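Grurkham Small Woodwork List
Archive, January 2024
Subject: Re: Drawers that stick, and what wood to use inside
From: a member in Wiltville

On the Grurkham list, a member in Nava wrote:

> I have an old cabinet, small enough to carry under one arm, with
> a dark glossy outside and drawers that fit like a cork in a
> bottle. They ran fine all winter and then locked up in August.
> Two questions. Should I plane the sides or the bottom edges?
> And the drawer boxes were finished inside with some kind of
> varnish that smells awful. If I end up making new ones, do I
> have to finish them to match the outside? It would be a lot of
> dark stain and I am not good at stain.

Oh, I am so glad somebody asked this, I could talk about drawers all day (and my family will tell you I do).

Second question first. No, please don't stain the insides! A pale, bare drawer in a dark cabinet is one of my favorite things in all of woodworking. You pull on a dark shiny box and out comes this clean light wood, and whatever you keep in there shows up right away. Buttons, spare keys, a kid's block, you can find it without a flashlight. With dark stain in there you're fishing around with your fingers. Bare wood also won't give you that stale varnish smell. If you want something on it, one very thin coat of shellac, sanded back with gray paper, and leave the runners and the outer sides alone.

Now the sticking. Before you plane anything, wait for a dry week and try the drawers again. If they're fine, you know it's swelling, and you only need to take off a little. Rub the sides with a soft pencil, work the drawer in and out a few times, and look for the shiny spots. Those are your high places. Take a shaving or two off those and try again. I took too much off the first drawer I ever did, and it rattled until I glued a strip of veneer back on one side, so go slow. Candle wax on the bottom edges when you're done. Not oil, which will soak in and collect dirt.

If the drawer binds only when it's halfway out, check the cabinet for square before you blame the drawer. Measure the opening corner to corner both ways. Mine was off by the thickness of a matchbook cover and that was plenty.

About the handle: if yours are missing or ugly, a plain metal bar looks great against light wood, and it gives you a straight pull with two fingers. Little round knobs on a wide drawer make people tug on one side, and then it racks and jams, and you're back to the pencil.

Grain is the other reason I love these dark cabinets. When the outside is already that busy, the drawer can be as plain as you like. Two pictures of the sort of thing I mean, the big wavy figure on the panel first and then a drawer pulled out:

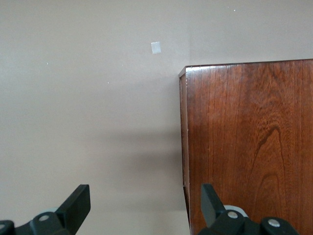
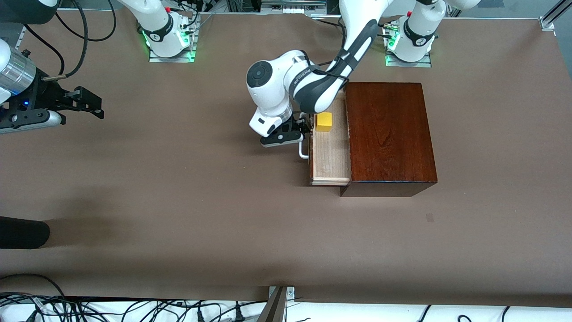
For wood, I'd use whatever light, straight-grained stuff your yard has in thin boards. I bought a bundle of offcuts from Nemov for 18 dollars and got 6 drawer boxes out of it, with enough left over for the bottoms. Let the boards sit in the room where the cabinet lives for a couple of weeks before you cut. I skipped that once and I won't again.

One more thing, on fitting the bottom. If it's solid wood, don't glue it in the groove. Let it float and pin it at the back only. A glued bottom will push the sides out when the weather turns damp, and that may be what happened to yours, so have a look underneath before you do anything else.

Please write back with how it goes, and tell us how the old boxes are joined at the corners! If they're dovetailed I would try pretty hard to save them, smell or no smell. Empty drawers set outside in the shade on a breezy day lose a lot of it.

Happy planing from Wiltville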